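Small Fixes That Made My Old Kitchen Easier to Live With

I lived with a half-finished kitchen for most of last winter, and I picked up plenty of little tricks before the new cabinets ever showed up. Most of these cost next to nothing, so try them before you start tearing things out!

Sagging cabinet doors

Open the door and look at the hinge screws first. Mine were spinning in holes that had gotten too big. I took the screws out, packed each hole with wooden toothpicks dipped in wood glue, snapped them off flush and let it all sit overnight. The screws went back in nice and snug in the morning, and the door over the stove has closed properly ever since.

Sticky drawers

If you have old wooden runners, rub them with a plain white candle. Pull the drawer all the way out, vacuum the crumbs (there will be crumbs) and wax both the runner and the groove. I do mine every August, when the humidity makes everything swell up.

Measure it all again

I spent a whole evening at the table with my laptop, pricing pantry units from Karkow and Bretum. The one I loved was 758 mm wide, and my gap was 2 mm too small – my own fault for measuring only at the floor. Old walls lean. Measure at the bottom, the middle and the top, and write down the smallest number.
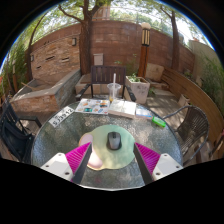 Painting over greasy doors

Wash them twice, and I mean really wash them, with degreaser and then clean water. Sand lightly, wipe off the dust and use a bonding primer. I skipped the second wash on one door and the paint peeled right by the handle, so I got to do that one over.

Picking new pulls

Buy two and live with them for a week before you order the rest. I nearly spent $165 on a full set of Flonerov pulls that caught my sweater pocket every time I walked by. The rounded Lamptey ones I ended up with are plainer, but my sweaters are safe – and they used the same screw holes, so I had no drilling to do.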